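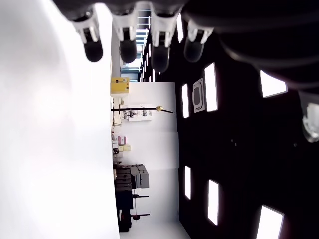
Re: [handling-rules] Rule 3, soft objects and two-arm cells

Search this list Enter keywords Go

Rungnapa Meesuk wrote:
> Does rule 3 of the Nakpan draft apply to both hands, or only to
> the one in contact? The May text doesn't say.

Both. The limit follows the cell - it is not assigned per arm. A hand that is clear of the object can still close on fur or a cable, so it stays under the same speed cap as the hand that is holding.

Proposed wording for 3.2: "While either hand touches a soft object, both arms shall run at reduced speed. Cables on the tabletop shall be listed in the cell sheet."
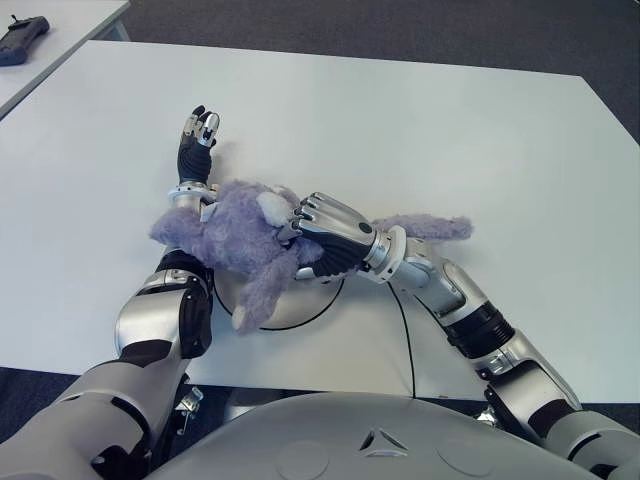
Left hand in contact, right hand clear; cable passes under the left forearm.

Plornora logged 118 runs against the old text, and I see no conflict with the new one. Please send objections to the list by 21 August 2026. Fingertip wear moves to rule 4.

Sihan Hao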